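Zerkbridge wants fewer of us

I went to the council's population forum in October, mostly for the sandwiches, and came home with a forty-page discussion paper and no sandwiches.

The paper proposes a cap on new settlement places in Zerkbridge: 940 a year, down from 1,000. You may wonder how much strain is relieved by sixty people. So did the bloke behind me, who wanted it cut to zero and said so through most of question time. The council doesn't control who gets a visa, as the paper admits in a footnote on page 31, so the cap is really a strongly worded hope.

Meanwhile the Praltik cannery has been advertising for workers since autumn and has put a banner on its fence saying so. The same councillors who want the cap also want the cannery to add a night shift. I look forward to meeting the locals who've been saving themselves for it.

My own street is a fair sample of the problem, if it is one. When I moved to Petberg Road the shop on the corner was boarded up. Now it sells decent bread and phone credit, and the Apaza Centre next door runs English classes with a waiting list of 383. The centre's grant is under review. Apparently new arrivals must learn English faster, and in a smaller room.
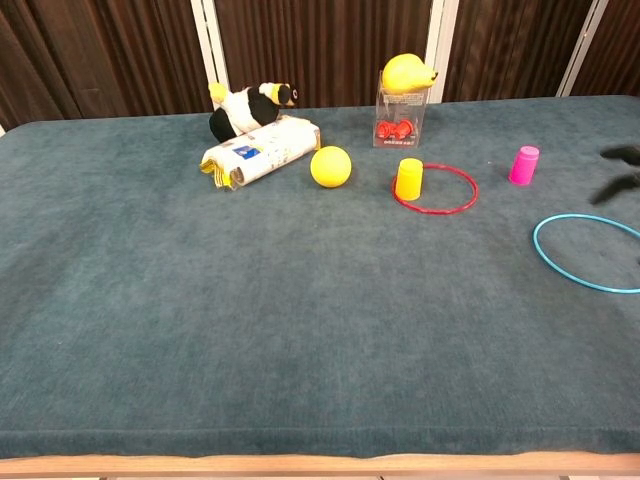 Can the public still comment on the paper?

Submissions stay open until the end of the month, online or at the library desk. Mine ran to two pages and used the word "footnote" five times. I had an automatic reply within the minute, thanking me for my interest in kerbside bins.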